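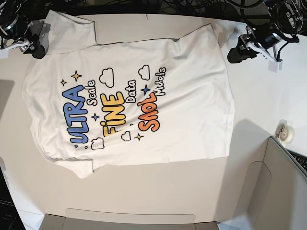
Opinion > Home Life > Clothes

In defence of the slogan T-shirt (and of folding it properly)

By Yichen Hou
December 2018

I own far too many T-shirts with words on them. My sister says a grown adult should have perhaps two, and those for painting the shed, but I'm not giving them up. A plain white tee is fine, very nice, goes with everything, and I never once feel like putting it on. Give me fat bubble letters and a few clouds and I'm out of the door before the kettle's boiled!

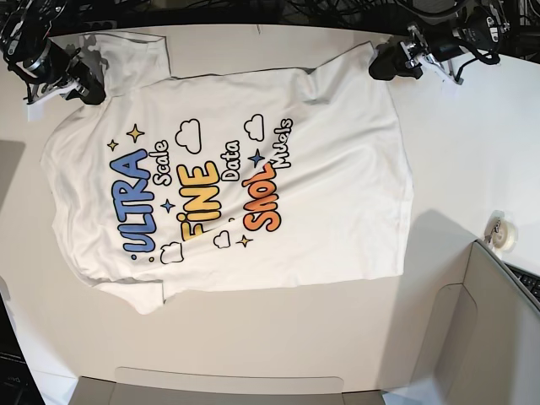 ULTRA Scale FINE Data SMOL Models, in blue, yellow and orange.

Do I understand all of it? No. Do I love that somebody spelt it "smol"? Very much. I would take that over the tasteful grey thing I bought at Arilik in March, which has a logo so small you have to be hugged to read it.

My real argument, though, is with the people who treat these shirts as rags. They get stuffed in the drawer in a ball, and then everyone complains that they look scruffy. Well, of course they do. So would your good shirt. Lay the thing out on a table, a proper big one, and smooth it from the middle outwards before you fold anything. 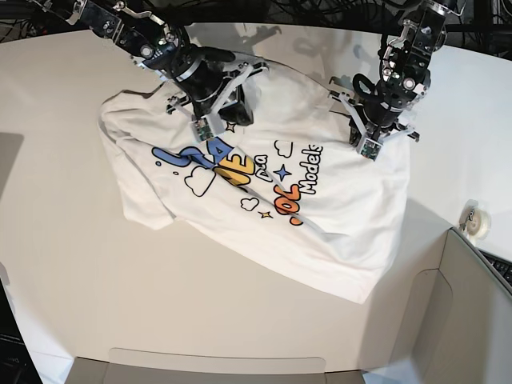

Sleeves are where most of us go wrong, me included. One goes in neatly, the other bunches up underneath, and you don't notice until there's a lump in the finished square. I used to plough on regardless. Now I shake it out and start again, even if I'm muttering by then.

I once had a folding board from Plorora, and it lasted a fortnight before it went to live behind the wardrobe. Hands and a clear bit of table do me perfectly well.

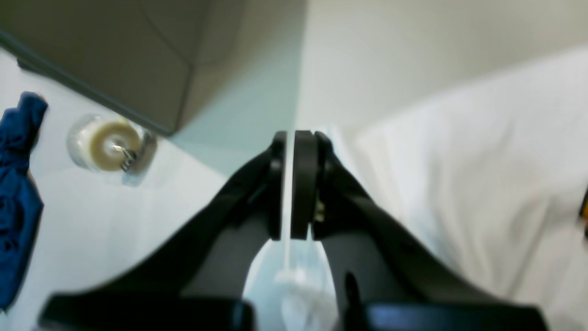

And please keep the print where you can see it! A drawer full of blank white squares is no use at seven in the morning. Mine go in with the lettering on top — a bit like records in a shop — and I pick by mood. My sister has plain ones in a row, and she can't tell the nice one from the one with the hole.

Contact us | © 2018 Forkis | Back to top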